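Roxana Nina has two monitors on her desk, a fern that has seen better days, and a sticky note that reads "slow is fine." I asked about the note first. She laughed and told me it was for the new people, then admitted it was mostly for her.

Roxana runs the simulation desk at Tulness, a company that teaches two-armed robots to do household chores inside computer-rendered kitchens. Until April she was packing orders in the warehouse downstairs. So were most of the people on her team — 13 of them now — and that's really why I wanted to visit. I'd heard plenty about people whose jobs went to machines, and much less about people who walked up one flight of stairs and started training them.

"I thought I'd be terrible at it," she said. "I don't play video games. My son does, and he was so jealous! But it's closer to packing than you'd think. You look at the thing, you figure out where to grab it, you go easy."

Going easy comes up a lot up here. Cabinet doors are what newcomers get put on, and they're harder than they sound, especially once the gripper is right up under one and all you've got to look at is green wood grain and a strip of molding.

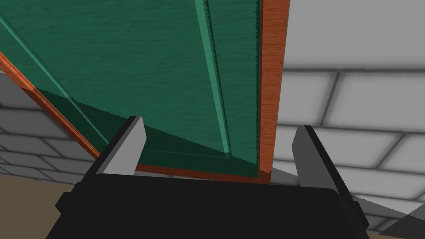 Did anyone lose a job when the packing line was automated?

Nobody was let go, according to Roxana, but five people left on their own over the following months. Two of them didn't want to sit at a screen all day, and she doesn't blame them one bit.

"I miss moving around," she said. "I used to come home tired in my legs. Now I come home tired in my eyes, and I snap at people. My husband noticed before I did."

So the team made some changes. Nobody drives the arms for more than an hour without a break, and they swap between driving and reviewing all through the shift. Jailson Magalhães, who sits across from her, pushed for that one. He worked the loading dock at Castellanos for years before he came over, and he told me he'd never in his life had a boss ask him what a good hour of work looked like.

"On the dock they measured boxes," he said. "Here I can throw out a bad run and say why. Somebody reads what I wrote. It took me a while to believe that."

He let me watch him review, which I'd expected to be dull and wasn't. He leans right into the screen and talks to the arms under his breath (in Portuguese, mostly), and he winces when one of them gets too close to a wall.

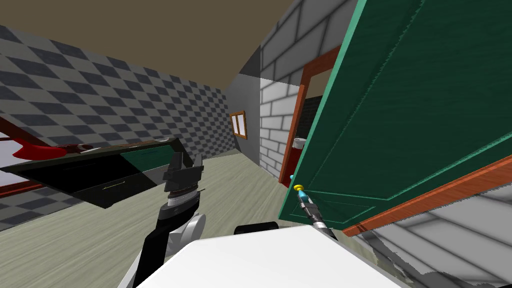
The part he likes least is the scoring. Every run gets graded by software called Inell before a person ever sees it, and for a while the grades were showing up next to people's names. That went over about as well as you'd imagine. Shakuntala Chaudhary, the shift lead, had the names taken off after almost two weeks of complaints.

"It was a list of who's slow," she told me. "We know who's slow. Sometimes the slow ones have the cleanest runs."

She's more worried about what comes next. The better the robots get, the fewer runs they'll need from people, and she doesn't pretend otherwise when the team asks. What she has gotten out of management so far is paid training time, four hours a week, and most of the team spends it learning to build the rooms themselves. Walls, floors, cabinets, all of it. Roxana has signed up too. She showed me her first attempt at a kitchen and then closed it again pretty quickly.

I asked her whether she'd go back downstairs if she could. She thought about it longer than I expected.

"For the people, maybe. We used to sing down there. Up here everybody's got headphones on." Then she turned back to her screen, where a run was waiting for her, and pulled her own headphones up off her neck.
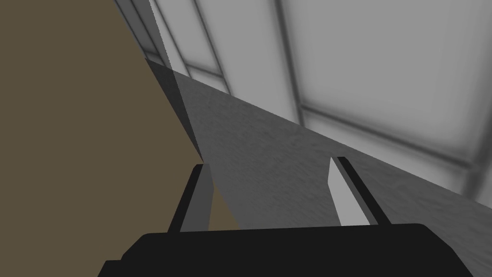 The open gripper at close range, in one of the simulated rooms at Tulness.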